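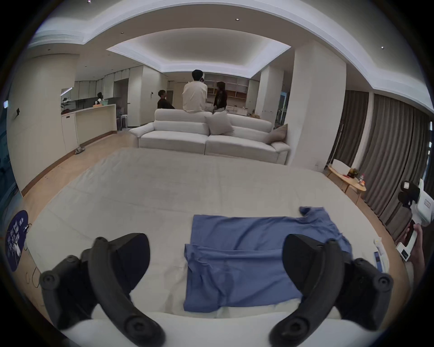

Blue T-shirt between the fingers of one hand-held gripper, the second gripper held at right. Kundon station, folding task.

Kundon station: hand-held gripper pair, weekly inspection
Checked by: Gerardo Saludo
Day: Saturday, before the first session
Tools: 2 mm hex key, lint-free cloth, paint pen, spare pads from the Gretow drawer

Mark each line OK, FIX or WATCH. Write something in the comment even when the answer is OK. I read all of them and I love reading them!

1. FINGERS AND PADS

1.1 Pads seated on both fingers, no lifting at the rounded tip
OK. Great shape for pads this old. The curved ones grab a single layer of cotton so much better than the flat ones did.

1.2 Pads clean, no lint
FIX, done. Blue fuzz in the left pad, wiped off with a dry cloth. Please no alcohol on these, it makes the rubber shiny and then shirts slide right out.

1.3 Fingers close evenly and tips meet
OK. Closed on a strip of paper five times and it held every time.

1.4 Bracket bolts tight, paint marks lined up
WATCH. One mark on the right bracket had moved a hair. Snugged it and drew a fresh line. If it has moved again next week, pull the bolt and use thread locker.

2. HANDLE AND BODY

2.1 Handle free of cracks, grip comfortable
OK on both units.

2.2 Screen wakes and shows charge
OK. First unit 80 percent, second unit full. Anything under half goes back on the dock before we start.

2.3 Label readable
OK. The label on the second unit is curling at one corner. Tape is fine for now.

2.4 Trigger returns fully when released
OK, and very smooth since the new spring went in. What a difference!

3. CAMERA AND RECORDING

3.1 Lens clean, mount has no play
OK. Breathe, wipe, look again.

3.2 Both fingers visible in the view when fully open
OK. They should sit low on the left and right, like mirror images. If one looks bigger than the other, the mount has twisted.

3.3 Test clip saves and plays back
OK on the second try. The first clip stopped early with the Evangelista card, so that card is out of use. The replacement took a full clip with no dropouts.

3.4 Free space on the card
OK. 193 clips cleared off after the copy was confirmed.

4. WORK AREA

4.1 Mattress surface clear around the garment
WATCH. Keep tubes, caps and pens off the side where the right finger travels. A fingertip can clip one on the way in and you'll feel it in the wrist.

4.2 Cables away from where you stand
FIX. Thin cable on the floor on the left. Route it along the wall and tape it down before anybody walks that side with a gripper in each hand.

4.3 Floor clear of shoes and stools on the walking path
WATCH. Slippers and small stools get parked by the kitchen side. Have a look before you step back.

4.4 Lights on, no hard shadow over the shirt
OK. The ceiling strip gives a nice soft light and the creases show up well.

4.5 Everyone in the room knows a session is starting
Say it out loud. People on the sofa are fine where they are.

5. OPEN ITEMS

Right bracket bolt, recheck next Saturday.
Cable on the left, Gerardo, today.
Order pads from Clulon, up to four pairs. The November batch was excellent, ask for the same rubber.

Released for use once 4.2 is closed.
G. Saludo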